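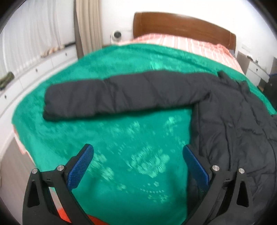

Asunto: Re: Ropa de abrigo en los dormitorios

Estimados residentes:

En respuesta a la consulta recibida el martes, se recuerda que las chaquetas acolchadas deben entregarse dobladas, con las mangas hacia dentro y los bolsillos vacíos. La recogida se realizará en la sala 9 hasta las 20 h. Las mantas de felpa permanecerán en las camas hasta nuevo aviso.

Atentamente,
Sihan Peng
Administración, Residencia Pruvost

El martes, Zhuoran Xie escribió:
> Buenos días: ¿la chaqueta negra de invierno se entrega ya, o puede quedarse en la habitación 147 hasta abril?
> Un saludo.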